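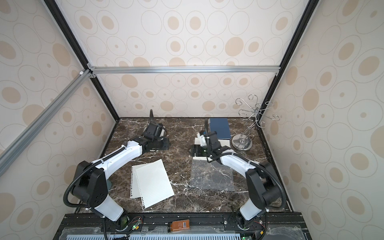
Cream panels patterned with ovals in grey and tan.

We use cookies to remember your preferences and see which pages people read. Accept all / Manage settings

MUMIMEO OPENS ITS PAPER LIBRARY IN MAKOW

10/16/26, Makow – I've been writing to-do lists on the backs of envelopes since I was nine, so you can imagine how pleased I am to be putting my name to this one. Mumimeo is opening a Paper Library at our Makow shop, and you can come in and try any notebook we stock before you spend a cent on it!

I'm Yuxi Xia, and I started Mumimeo with Kaiwen Meng when we were both working jobs that involved far too many spreadsheets. We sell notebooks, loose paper, cards and pens. The thing customers ask us more than anything else is whether their favourite pen will bleed through a page, and for years all we could do was hold the paper up to the light and make a guess (Kaiwen's guesses are better than mine).

So now there are 60 notebooks on open shelves, every one of them there to be written in. Grid, ruled, dotted, plain. Bring your own pen, your leaky old fountain pen included, and scribble away. We've put the paper weight and the price inside each front cover, and there's a page at the back where people can leave a note for whoever picks it up next. We tested the idea in March with a single shelf and 40 customers, and the back pages filled up faster than the front ones. Somebody drew a very good pelican.

Tshepo Mokgethi has organised the shelves by how the paper feels under the hand, smooth at one end and toothy at the other. I wanted to do it by colour. I was outvoted, and I've come around to it, mostly.
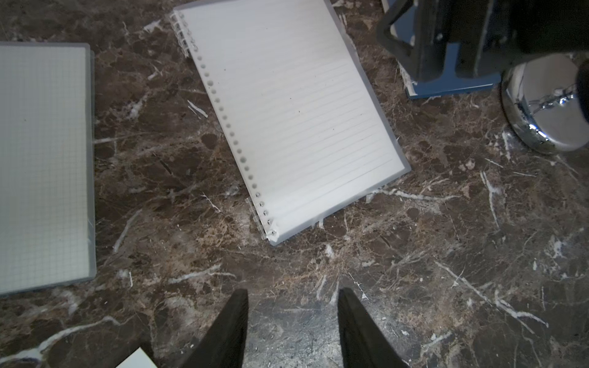
Do I have to buy something to use the Paper Library?

It's free to use whenever the shop is open, and you're welcome to try as many notebooks as you like and leave without buying any.

We're also starting a mail-out for people who can't get to Makow. Tùng La is cutting sample packs by hand, one sheet from each of our most popular papers, and the first run is 600 packs. They cost the price of postage. If they go quickly we'll take it up to 900, though Tùng has asked me not to promise that in writing, so please read this bit quietly.

Our printers at Endosach are making the labels and the little index card that goes in each pack, with room for you to jot down which pen you used.

If you write, edit or blog about stationery, come and have a play. We'll put the kettle on. To arrange a visit or ask for a sample pack, get in touch with Kaiwen Liang at the Makow shop. Ask for Liang, or you'll end up with the other Kaiwen.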